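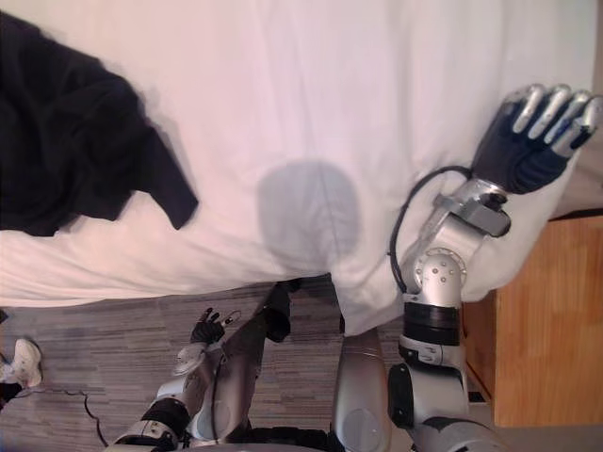 7 June 2020
By the Home Pages columnist, Otdale

I have come around, after a great many years of stubbornness, to the opinion that clothes should be folded on a bed and nowhere else. My mother used the kitchen table, and for a long time so did I, and we both spent our evenings picking crumbs off the cuffs. A bed gives you room to think. Lay one crumpled dark thing on a white sheet and you can see every sleeve of it, and every bit of lint too, and you know right away which way it ought to be turned. I did my April wash that way, all of it, and I was almost sorry when the pile ran out!

My neighbors on the Garkwood side disagree with me. They fold standing up, straight from the line, and they say a bed only tempts a person to leave the heap there until night. Well, yes, it does. I have slept beside roughly 2 loads of towels in my time and got up none the worse.
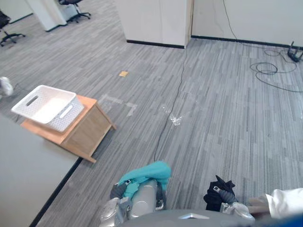

Otdale Household Letter, No. 225, p. 2

Then there is the matter of the basket, and here I feel strongly. Give me a plain white plastic one with holes in the sides and a handle opening at each end, and give it a place of its own up off the carpet. The top of a little wooden cabinet does very nicely – you can reach it without bending, and my back thanks me for that on the big wash days. I would leave it there empty, too, between washes. A basket that stays out gets filled, and one that is put away in a closet means socks on the floor by suppertime, at least in any house I have ever lived in.

Related
Ironing less, and minding it less
The Garkwood clothesline debate
100 ways to lose a sock

Contact us | © Otdale Household Letter | Back to top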